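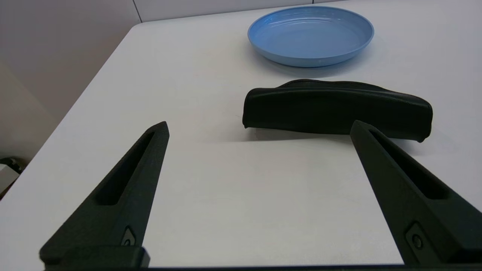

October, the night after the open day

Home by seven, feet ruined, one free tote bag the richer. I promised Ljubica I would write this up before I started improving it, so tonight it goes down as is.

The Traden open day was at their Siltholm building, out past the garden center, where the bus turns around and the driver looks at you as if you might be lost. Ljubica Georgiou had two passes from work. I had said yes back when October was a long way off. They gave us name stickers at the door. Mine said Daton, the name of the company printed under where my name was supposed to go, so I spent the day being greeted as Mr. Daton by people holding clipboards. I answered to it. It has a ring.

First an hour of talk in a room with 40 chairs and the heating of a much larger room. A man went through the history of the firm from the beginning, and I believe he included all of it. There was a slide with a line going up. Ljubica wrote something in her notebook that I hoped was important and was a grocery list.

Then the demonstrations, in groups of seven, and things got better. Our bench was run by Jasmina Mujić, who has the manner of a good swimming teacher and does not care for the word "smart." White table, light blue plate at the back, and in front of it a long black padded case that I took for the sort of thing reading glasses live in. I never saw inside, so it may be full of bees. Over this came the arm with its two black fingers, open wide, pointing at the case like a man about to pick up somebody else's baby.

The job was to put the case on the plate. I could do that. I have done harder things with a hangover. But Jasmina had us look at the little screen with the view from the wrist camera, and I must say it is a different job from down there. The fingers are enormous. The case comes up at you like a whale. The plate is somewhere off in the next county. I felt a bit sorry for the thing, having to go through life looking at the world over its own knuckles.

First try, it closed on the end of the case and the case swung around and lay there. Second try, it got a proper hold, went up, thought for a while, and set it down half on the rim. A woman in our group clapped. Third try, dead center, and we all clapped, including a teenager who had come in determined not to.

Jasmina said they had done 2000 of these and she was still not bored, though she said it in the voice of somebody who would like to be asked about her weekend. I asked if it knew it was a plate. She said it knew where to put things down. I've been married, so I let that go by.

Then they let us drive. You hold a handle and the arm copies you, a hair late. I was given nearly a minute and managed to pet the case. Ljubica got it first go and was unbearable through lunch.

Lunch: sandwiches by Nikolaidis, cut very small, carried around by people. I asked one of the clipboards whether a robot could have done it and was told that trays are hard. So are the sandwiches.

In the afternoon there was a bigger machine behind glass moving boxes from the left to the right, and a sign saying it could do this all night. We stood there longer than I would like to admit. At 3:50 they started stacking chairs near us in a meaningful way.

Missed the bus, got the next. Ljubica wants to go again in the spring. I said I would check with Mr. Daton.

Must call about the gutter tomorrow. Also we are out of milk, and she has the list.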